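Pears, again

Quick one tonight, kettle's on and I've got an early start. 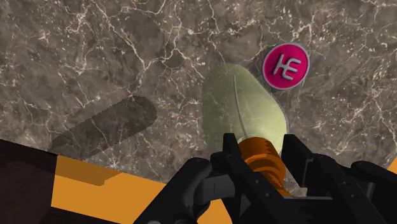
Wrist view in the sim, going in for the pear.

So the pear task. I've been on it most of November and I'm finally getting demos I don't want to delete straight away. Setup is the same as last time – me at the desk with the hand controller, simulated arm on the screen, marble benchtop, pear, pink disc. Pick up the pear, put it on the disc. Dead simple if you've got fingers.

Driving it from the wrist view is weird though. Your depth is rubbish for the first hour or so. I kept stopping short, closing on air, then lunging. Every one of those gets recorded if you forget to hit discard. Guess who forgot. Had to go back through a whole evening's worth and bin 40 of them.

Things I've changed:

Slower approach. Much slower. I was driving like I was late for the bus and the policy I trained off it drove like that too, overshot everything. Fair enough, it learnt it off me.

Wrist rotation first, then come down. When I did both at once the fingers clipped the side of the pear and it rolled. Pears don't roll straight either, they go round in a dumb little arc. Apples were easier, I miss the apples.

Grabbing round the fat end. I tried the narrow end for a bit becuase it fits the fingers better, but then it swings on the way over and lands wherever it likes.

Also a short pause before closing. Maham Rind put me onto that one, she did a heap of teleop at Flembridge before she moved to Diltow and she reckons half of bad demos are just people grabbing early. I was sceptical. Tried it. Annoyingly good.

Numbers, for whoever asked in the comments: 116 keepers for the pear so far. Best training run got it onto the disc 11 times before it fluffed one, which is my record by a fair way. Then it fluffed the next three as well, so don't get excited.

Still haven't sorted the lighting. The shadows on the bench move when I randomise things and I think it's throwing the policy off, but I havent tested that properly so ignore me. Could be the marble. All those veins. Might swap in a plain grey top and see what happens.

Next is a second fruit on the bench at the same time, and maybe having a go with the foot pedal for discard so I stop saving my own stuff-ups. Pedal's in the mail. Right, tea.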